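Search this site Enter keyword Search

Zodatside Surgical Skills Center
Suturing Practice Room: Instrument and Bench Inspection Checklist

Period covered: March
Room: 8
Inspected by: Marianna Cieślak
Second reader: Bogumił Kaczmarczyk
Form reviewed by: Halina Szewczyk

Mark each item S (satisfactory), C (satisfactory with comment) or F (fail, remove from use). Every C and F must carry a written comment. Items that do not apply are to be marked N/A and not left blank.

SECTION A. ROOM AND BENCH

A1. Floor clear, cables routed behind the bench. S
A2. Overhead light steady, no flicker at full setting. S
A3. Sharps container fixed to the bench and below the fill line. C
Comment: Container is below the line but the bracket has a loose screw. Reported to facilities at 8:15 a.m. Bracket to be tightened before the next booking.
A4. Eye protection available at the door. S
A5. Spill kit sealed and in date. S
A6. Emergency stop label readable from both seats. C
Comment: Readable from the left seat. The label is worn on the right side and a new one has been ordered.

SECTION B. NEEDLE DRIVERS AND GRASPERS

B1. Instrument number matches the room register. S
Comment: Instrument 185 was entered twice in the register. The second entry has been struck out and initialed.
B2. Jaws open and close fully, with no catch or drift. S
B3. Serrations on the gripping face clean and complete. S
Comment: Checked under the bench magnifier. No dried thread or tissue found in the grooves.
B4. Jaw tips free of burrs and chips. S
B5. Wrist moves through its range without resistance. C
Comment: Slight stiffness on first movement of instrument 13, gone after cleaning. Kamran Nazari is to repeat the check next month. If the stiffness returns, the instrument is to be marked F and sent out.
B6. Pin openings in the wrist casing free of debris. S
B7. Shaft straight, no cracks in the outer covering. S
B8. Remaining uses recorded after each session. F
Comment: Two sessions have no entry. The instrument concerned is withdrawn until the use count has been confirmed by the equipment office. Session leaders are reminded that the count is entered before the room is released.

SECTION C. NEEDLES AND SUTURE

C1. Needle packs in date and unopened. S
Comment: Lot 1356 in use. One open pack found in the drawer and discarded.
C2. Needles counted out and counted back, both figures signed. C
Comment: Figures agree for every session. One signature is missing on the return side. Urszula Szczepańska has since signed.
C3. Curve of each needle intact, no flattening from the jaws. S
C4. Thread firmly attached at the needle, no fraying. S
C5. Thread color stands out clearly from the practice tissue. S
Comment: Black is to remain the standard color for this room. The pale thread tried earlier was hard to follow and has been returned to stores.
C6. Loose needles never left on or under the tissue. S

SECTION D. PRACTICE TISSUE

D1. Tissue labeled with date of thawing. S
D2. Tray drained and liner changed between groups. C
Comment: Liner changed, but drainage is slow. The tray is to be swapped with the spare from the Grabowska store.
D3. Tissue held flat and secure before the first stitch. S
D4. Disposal bag closed, tagged and moved to cold holding. S

SECTION E. ACTIONS OUTSTANDING

1. Tighten bracket on sharps container (A3). Facilities.
2. Replace worn emergency stop label (A6). M. Cieślak.
3. Repeat wrist check on instrument 13 (B5). K. Nazari.
4. Confirm use count and release or retire the instrument (B8). Equipment office.
5. Swap drainage tray (D2). B. Kaczmarczyk.

The room may remain open for supervised practice while these actions are completed. Unsupervised booking is suspended until item 4 is closed in writing.

Read and accepted: H. Szewczyk 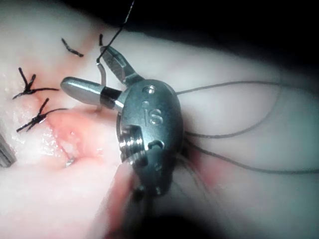

Open instrument jaws, curved needle and black suture thread over pale tissue.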